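Search this site Search

About Stevby

Stevby is a small robotics research group that teaches pairs of arms to tidy up.

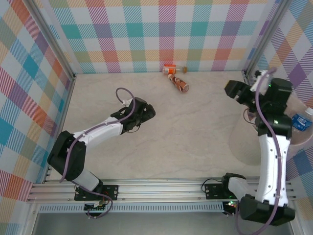
We started as a side project at Limau and moved out when the side project needed more floor than the main one. Our method, Cakevska, is easy to state. Two arms share one policy, and each arm is trained to guess what the other will do next before it picks a move of its own. We got there after 7 versions in which the arms were very polite and neither picked up the bottle.

The current model learned from 4,000 demonstrations, all recorded by people steering the arms by hand – a job that sounds more fun than it is. It needs 4 demonstrations to pick up a new object. Cans remain a sore point.

Our paper on the method, with the Echeverría lab, is out in June. The failed runs get 2 appendices. We think they're the best part.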